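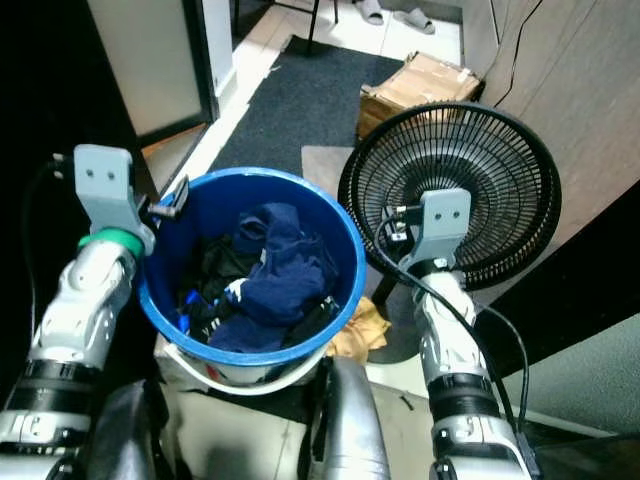

Chapter 6
Two Arms, One Bucket of Laundry

By now you have a pair of arms that move when you tell them to, and you've probably spent more evenings than you planned just making them wave. Good! Now we give them a chore.

Laundry is a wonderful first job for a home build. A shirt never lies the same way twice, it folds over itself, and a dark sock on a dark sweater can fool a camera completely. A plastic bucket helps a lot. Its rim is thick and stiff, and one finger hooked over it gives the arm something solid to hold while the other arm is free to reach.

Lerato Sithole built her first two-armed machine in the shared workshop at Pratstead and named it Trevor. She spent all of September on the left wrist alone - the bracket kept working loose - and her notes from those weeks are the backbone of this chapter.

In this chapter you will:

Mount the gripper brackets and check every screw
Route the cables so an arm can turn without pulling them
Teach one arm to steady a bucket by its rim
Lift a single piece of clothing with the other

Set aside 30 minutes for the first section, and clear some floor. Move the fan, the boxes and anything else an elbow could catch during a wide swing.

6.1 Checking the Wrists

Switch off the power before you touch the brackets.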